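From: Man-lok Chu
To: cell-users list
Date: Feb 28, 2021
Subject: Re: Right wrist camera drops out when plugging task starts

Hello all,

Thank you for the quick answers. I reply below to the earlier message, and I add what I found on the two-arm cell.

> On the Momus cell we had the same dropouts after we changed
> the finger pads. Did you check the cable loop at the wrist?
> Ours was too short and it pulled on the plug at the end of
> the reach. Also please tell which pads you use now, the
> Caldeira ones or the old ones. And do you still run the
> plugging task with the full force limit?
> Kulov bench

Yes, I checked the loop first. With the arm at full reach there was no slack left, so every time the wrist turned inward the plug was pulled to the side. I opened two of the clips, gave the cable more length, and closed them again. Then I ran the plugging task 11 times. The picture stayed in all of them. Before the change I lost it on run 9 at the latest.

The view from the wrist is good enough for me now. Both finger tips are in it, and the blue plug in the black box too.

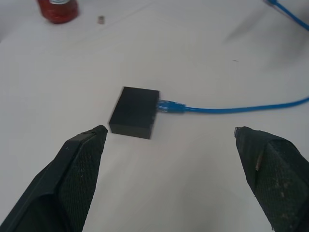 Tokness Robotics Group, Bench Support

About the pads: we use the Caldeira ones, with the fine mesh. They have some scuffs and light specks already, as you see. I wipe them with a dry cloth before a session and I don't use alcohol, since one pad came loose last month after I cleaned it like this. If the scuffs get deeper I will change both pads of a gripper together. When only one is new, the fingers do not close in the middle.

About the force limit: no, I made it lower. With the full limit the box was moving on the table when the plug went in. The setting is now 222 in the gripper file, and before it was 416. These are the raw values of the controller, so please do not copy them to another gripper model without a test.

One problem is still open for me. The black cables of the right gripper hang in loops and they come down to the near table, where the blue cable is lying also. I am afraid that a finger will catch one of them when the arm goes back home. On the left arm the cable goes up and over the gripper, and there I never had this trouble.
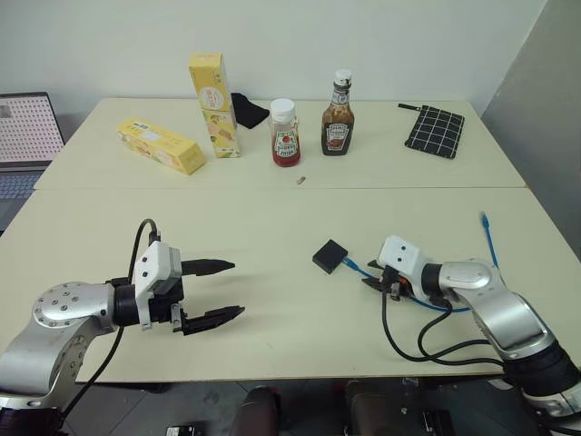 Both arms over the near table, right gripper facing the black box.

My question to the list: did somebody route the right side the same way as the left, over the top? I would like to try it, but I do not know if the wrist can still make the full turn. If you have a drawing of the clip positions, please send it, also when it is only by hand.

Until I have an answer I keep the right arm at slow speed for the way home.

Best regards,
Man-lok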